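Brukitz no firmará el manifiesto sobre la oficina sin papel

Plimberg, 27 de noviembre. La empresa de archivo y gestión documental Brukitz ha decidido no adherirse al manifiesto «Cero Papel», promovido por la consultora Ghasemi y presentado en septiembre ante empresas de la comarca. La dirección considera que sus promesas de ahorro no están demostradas y pide que se publiquen los datos en que se apoyan.

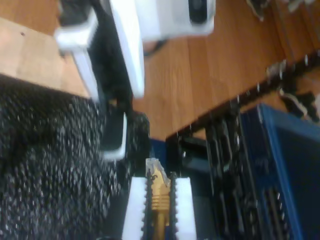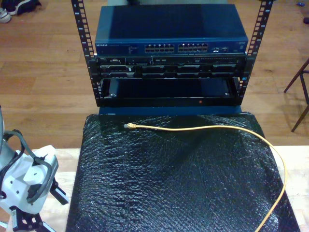
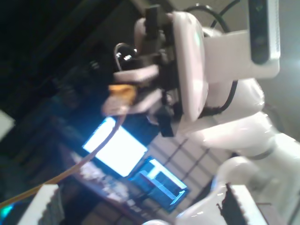 El manifiesto sostiene que una oficina mediana puede prescindir de sus archivadores en un año y recuperar la inversión en el siguiente. Brukitz ha pedido dos veces el estudio completo y ha recibido un resumen de cuatro páginas, sin metodología ni lista de participantes.

«Llevamos oyendo hablar del fin del papel desde que yo era becario, y cada año nos encargan más estanterías», declara Kianoush Golestani, director de Brukitz. «Puede que esta vez sea verdad. Que nos enseñen las cuentas».

La compañía hizo su propia prueba con un cliente, la gestoría Resis, que aceptó digitalizar 3000 expedientes. De ellos, 400 tuvieron que escanearse de nuevo por páginas ilegibles o mal ordenadas, y otros 100 siguen pendientes de localizar en el sistema, aunque el original está en su caja. La gestoría mantiene además la copia física de todo lo que lleva firma manuscrita.

Sepehr Shirazi, responsable de archivo de Brukitz, admite que la búsqueda por texto ahorra tiempo en las consultas corrientes – cuando el escaneo es bueno – pero echa en falta partidas enteras en los cálculos del manifiesto: las licencias, las copias de seguridad, la revisión manual y el cambio de formato cada pocos años. «Comparan el precio de un armario con el de un escáner, y ahí se paran», afirma.

Brukitz seguirá ofreciendo digitalización a quien la solicite, con presupuesto cerrado y una muestra previa de 1000 páginas. No recomendará destruir originales hasta que el cliente haya comprobado las copias por su cuenta.

El informe de la prueba, con los errores desglosados por tipo de documento, puede pedirse en las oficinas de Brukitz en Plimberg.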